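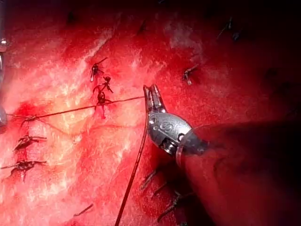
Is there a written rule on how to grip suture with the robot's needle driver? I'm on a training placement in Drunbridge and our local sheet runs to 346 lines without settling it. When tying interrupted stitches I hold the strand in the tips of the jaws and keep it taut, as on this row, but one trainer wants only the tail that will be cut off ever gripped.
Triin Rozīte

Your trainer is right. Metal jaws can crush or fray the thread, and you can't feel it happening. Grip the part you will trim - never a length that stays in the knot. Our rule at Vuscombe also says both instrument tips must be in view before you pull.
Gijs Van Leeuwen

We just go by what the surgeon likes. Ask for the 2000 edition of the Ivstead notes, page 154 I think, though it may be out of date.
Ásgeirsdóttir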